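Can a machine tidy up yet? Report on our second-term project
Project group Pledel, 18 April 2023

2. The task

We wanted to know if a robot hand can do the small work of a shop floor, for example putting parts into the holder where they belong. A child can do it at once. For a machine it is still difficult — the hand must close on the part, carry it and let it go in the right place. 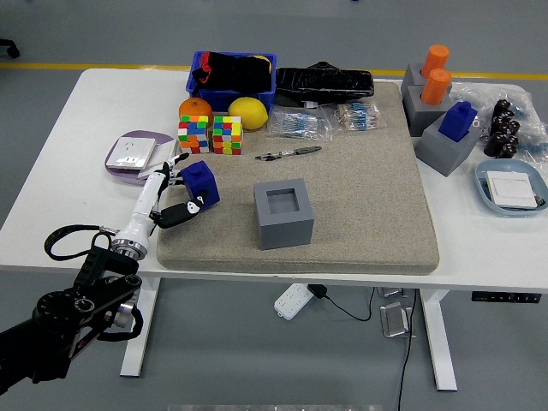

We made 200 trials, divided between two settings of speed. In each trial the part was a block with a stud on top, and the target was a square holder with an open top. A trial was counted as good only if the block stood flat in the holder and no person had helped. The control program, which we call Fekirby, was written in October and changed very little after that.

3. Results

At the slow setting almost all trials were good. At the fast setting we counted 57 failures, and most of them came at the moment of release, when the block leaned on the wall of the holder.
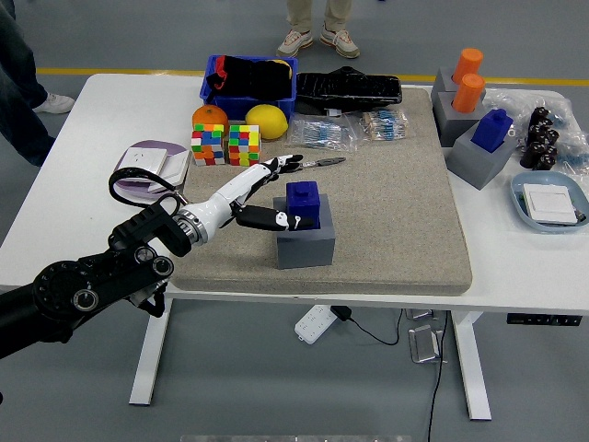

The thumb was the weak point. If it opened too late, it pushed the block to one side. We corrected the timing 2 times, and the second correction was better, but we had no more days to repeat the whole series.

4. What we think

For sorting parts on a table, our answer is yes, if one has patience. For a kitchen or a laundry we cannot say, and we would like to test soft things next.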